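Jõgi flight log set

Telemetry from the Jõgi, an electric glider with solar cells along the upper wing, flown out of Stivasholm. The set covers 80 flights. Two of them are cross-country legs to Vinville; the others start and finish at the home strip.

What is in each file

One row per second, comma separated, with a header line. Columns are time, altitude, airspeed, panel current, battery voltage, motor current and outside air temperature. Altitude is in metres above the strip, not above sea level. Times are local.

File names carry the flight number only. The colour of the tow rope was logged for the first 6 flights and then dropped — ignore that column if you come across it.

Known problems

Panel current reads low in any flight with the left wing on its old wiring. Those flights are marked L in flights.csv. We have not corrected the values. Airspeed is unreliable below gliding speed and on the ground, so filter it out before you average anything.
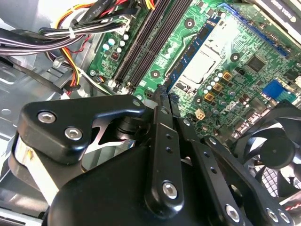 Omolara Afolabi wrote in to ask whether battery voltage was taken at the pack or at the motor controller, as her energy totals for the Vinville legs came out too small. It is taken at the controller, so cable losses are not included. She has also asked for cell temperatures, and those will be added in November if the logger behaves.

Splits

There is no official training and test split. If you need one, hold out whole flights. Rows from the same flight are too much alike to be divided up. Flights shorter than 1,000 rows are mostly circuits and make a poor test set.

Tools

The Olow script reads a folder of logs and draws altitude against panel current. It needs no set-up beyond a path to the folder.

Last changed Mon 17 October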